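Wenceslao Painemal keeps the simulated kitchen cell going at Gravis. We caught him between two runs, talking fast.

His first job most mornings is the wrist view. "If the camera sits wrong, everything after it is garbage." So he loads the cell, checks both fingers show, checks they close evenly. Then 100 short grasps, log open. More than 7 misses and he stops.

The usual fault? Contact settings. "Glass is the worst - things go strait through it." He resets the collision shapes one at a time, saves, reloads. Tedious. He keeps the old configs back to October, all of them.

"People think sim needs no upkeep. Come sit here a week." 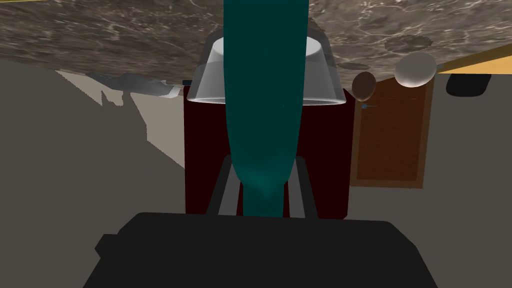

Wrist view in the simulated kitchen, teal object and glass cup at the gripper.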